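Zusen Street Pack for Jedard club rover kit

School and club license. Download only. Works with Jedard kit 2 and up, won't load on the original Jedard, sorry.

$48 per team per season
Classroom license, covers up to 52 students on one login: ask for a quote
Needs 256 MB free on the team laptop plus whatever the Jedard base sim already takes

What it is: extra outdoor maps for the Jedard simulator, so your team can write and test driving code before the rover is built. Or while it's in pieces on a bench, more likely. Same control blocks, same Python calls as the real rover. Code written in the sim goes on the rover with a change of one line (the connect line, see setup sheet).

Who it's for: middle and high school robotics clubs, intro engineering classes, after school programs. First year teams do fine with it. If your kids finished the hallway course in the base kit they are ready for this.

What you get
Irna map, a city corner with open paving
Irna map, low detail version for older laptops
Season practice tasks with score sheets
Coach notes, printable
Student log pages (PDF and editable)
Start files for block code and Python

Irna map, rover's side of the street:

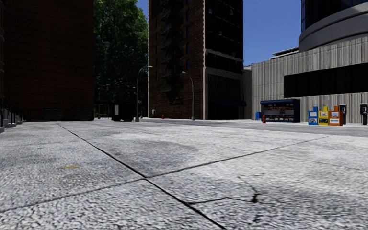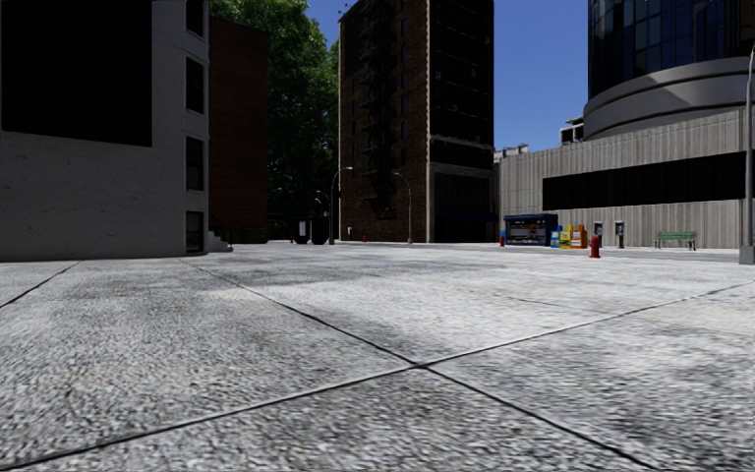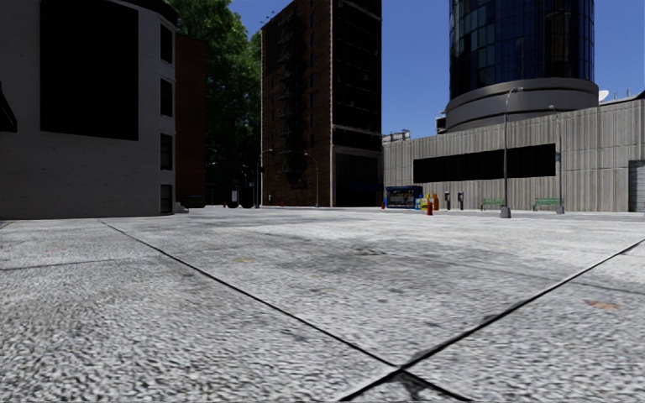
Line finding is where most teams spend their first weeks, and it's the task the score sheets weigh heaviest. On the gym floor course it's tape, high contrast, easy. On Irna the dark seams in the paving have to be told apart from dirt and stains that are also dark, and a threshold that worked on tape will grab the wrong thing. Good. Let them fail at it for a session or two then hand out page 4 of the coach notes. The spot where two seams cross is the classic argument starter, half the team wants to go straight and the other half has already coded a turn. The task sheet says straight. Teams who want more can use the seams for heading correction, extra points on sheet C.

Second big task is landmark hold. Rover picks a landmark, keeps it centered while driving a set distance. Kids go for the brick tower first because it's huge, and then their color filter picks up other dark stuff and off they go. The orange newspaper box is smaller but way easier to filter. We don't tell them that in the student pages so please don't read this out loud in class.

Third task, stop short. Drive toward the far sidewalk and stop before the road. Sounds simple. Budget two sessions.

Notes from a coach who has run it

"We used the Irna map all fall with the Sithole Robotics Club, mixed ages, and the thing I liked is everybody had something to do. Before that we had one rover and a line of kids waiting for it. Started in September with no hardware at all. I would say do the log pages from day one, mine skipped them and then couldn't tell which version of the code was the good one. Also lock the laptops' sleep settings, it drops the session." Shireen Tshabalala, club coach

Setup
1. Update the Jedard base sim first. Really. Most of our support mail is this
2. Download the pack with your team code
3. Unzip into the maps folder, not next to it
4. Restart the sim, pick Irna from the list
5. Run the check file. Green means go

If the map shows up in the list but loads gray, the zip was only partly unpacked, delete and do it again. If the rover spawns and doesn't respond, look at the connect line, someone left it on hardware.

Things people ask

Can we use it for the competition season? Yes for practice. Check your own league rules on simulator hours, they differ.

Can students install at home? Team license yes, team members only. Classroom license no, school machines only, unless you add home seats.

Chromebooks? No. We get this one alot. Maybe next year.

Can we edit the map? You can move the start point and change the time limits. Buildings and ground stay put so scores compare between teams.

Does the pack include the rover? No, software only. Rover kit and spare wheels are on the Jedard page.

Refunds: if it won't run on your machines and we can't fix it, full refund. Try the low detail map first tho.

Purchase orders OK. Put the coach name and the school email on the PO or the codes end up in somebody's spam. Codes go out by 4 pm on school days.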